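Progress report to the Serrano Fund
Suturing practice program, Forkville Skills Center
Submitted 7/7/25

Dear friends at the Fund,

It is a pleasure to be writing to you again, and I will try to keep this shorter than the last one (I know I said that last time too). So much of what we do here comes down to small, patient work with a needle and thread, and it is hard to write about it without wanting to tell you every single detail.

When you approved our grant in November, the plan was to give surgical trainees more time on closures before they are asked to do one with a senior surgeon looking over their shoulder. We had the instruments and the room, and what we lacked was tissue, suture and open hours. Your money has gone almost entirely to those three things, and I am glad to say we have logged 212 practice closures since we started. Our target for the whole year was lower than that, so we are feeling good about the pace.

Eleven trainees are now enrolled. Seven of them have finished the basic set, meaning they can place interrupted stitches along a curved incision, tie each one down and trim the tails without help. The other four started later in the spring and are coming along nicely. One of them told me she had been tying knots on the arm of her couch every evening, and it shows!

The thing everybody finds hardest is still the thread. A long strand wants to loop and cross over itself, and beginners tend to pull it straight through in a hurry and then spend the next few minutes sorting it out. We have started asking people to stop after each pass, find both ends, and lay the loop off to one side before they go on to the next knot. It slows them down at first, and there was some grumbling, but the closures have become tidier and we see fewer stitches that have been pulled too tight. A little ridge along the seam is fine and even welcome. A deep pucker means the knot has to come out.

We also changed how we talk about spacing. The old handout gave a measurement, and people were so busy measuring with their eyes that they forgot to look at the edges of the wound. Now the instructor asks one question before every stitch, whether the two edges meet, and we let the spacing follow from there. I would like to rewrite the handout properly over the summer. The Bemura workbook we bought with the first payment has good drawings, but it is thin on curved incisions and we have been filling in the gaps with our own notes.

On supplies, we had one real setback. The spring suture order from Brivine came late, and we had to shorten two sessions and ask people to share. We now order a month ahead and keep a spare box in the locked cabinet. Black thread remains everyone's favorite by a mile, simply for being so easy to follow against pale tissue, and I have moved most of the suture budget over to it. This did not change the total.

Spending is on track. The tissue line is slightly over and the instructor line is slightly under, and if you are willing, I would like to move the difference from one to the other. I have put the figures in the attached sheet and am happy to go over them by phone.

For the second half of the year we hope to add running stitches, to open one evening session for trainees who are on shift all day, and to ask two of the people who have finished the basic set to help teach the newer ones. They have both said yes already, which made my week.

Thank you, as always, for your patience with my long letters and for your faith in this program.

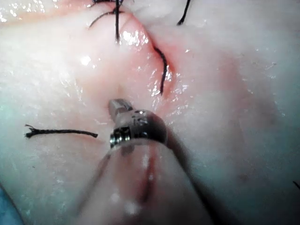
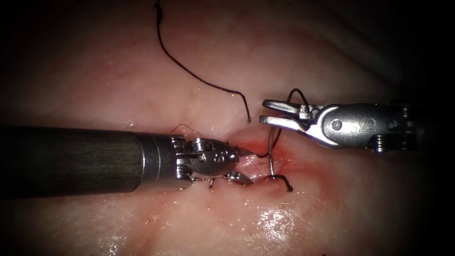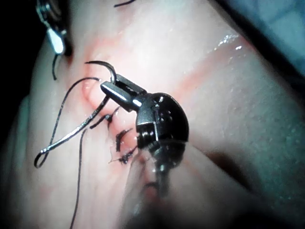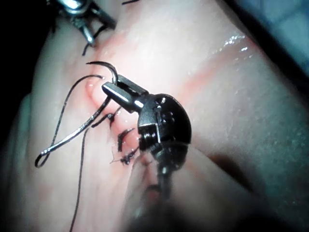 Closure practice at Forkville. The last two pictures show the curved needle held in the jaws and three tied knots along the seam.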